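**Curnusstead wash boxes are back for February, and we'd love your spare toiletries**

The Brellville wash box appeal opens again this Thursday, and we couldn't be happier to be packing on the big wooden table once more! Last winter the appeal sent out 200 boxes, and this time Srisuk and Daten have kindly joined us to help with the cost of cartons.
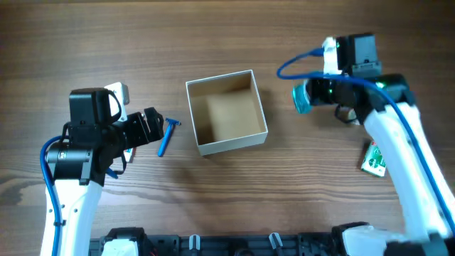

*An open box on the table, with a blue disposable razor beside it.*

Each box is small and white, so everything has to be travel-sized or near enough (a bottle, a tube, a little carton of something useful). 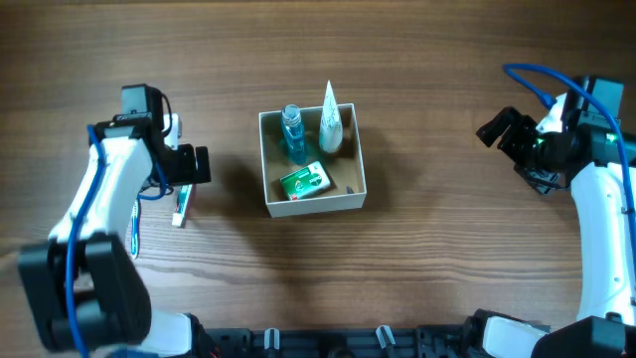

One reader from Curnusstead wrote to say that the toothpaste was the first thing she reached for, and could we please keep putting it in. We certainly will.

Bottles are best stood upright along one side, with razors going in last. 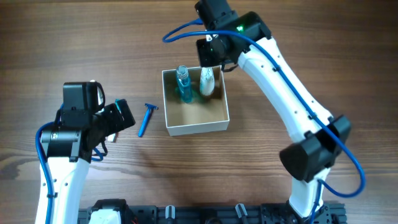 ## Where to bring things

Curnusstead hall, Thursday, from 10 in the morning. Sealed items only, please.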